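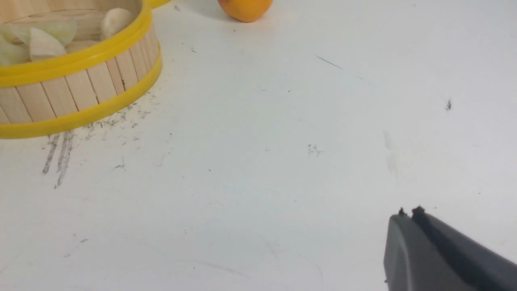 Support > Kitchen Appliances > Countertop Steamers > Closed tickets

Cillberg steamer shuts off before the timer ends

Status: closed
Comments (2)

Reported problem: Unit stops partway through a cycle and the low-water light comes on. The tank is still half full when it happens. Started in March. Customer is in Cunha and uses well water, no filter.

First reply: Asked customer to unplug the unit, let it cool for 60 minutes, then empty the tank and check the float. Float moves freely. Same fault on the next run.

Second step: Descale. 200 ml white vinegar, fill to the lower line with water, run with the lid off, rinse twice. Customer reports a lot of white flakes in the rinse water. Next cycle ran longer but still cut out with the timer at 75 percent.

Third step: Repeated the descale and had the customer wipe the sensor pins at the bottom of the tank with a soft cloth. One pin had a hard crust on it. After that the unit ran two full cycles with cabbage and then potatoes, no light.

Advice given: Descale monthly with this water. Replacement sensor is stocked by Kurkmont if the fault comes back. Do not scrape the pins with a knife.

Shares: 0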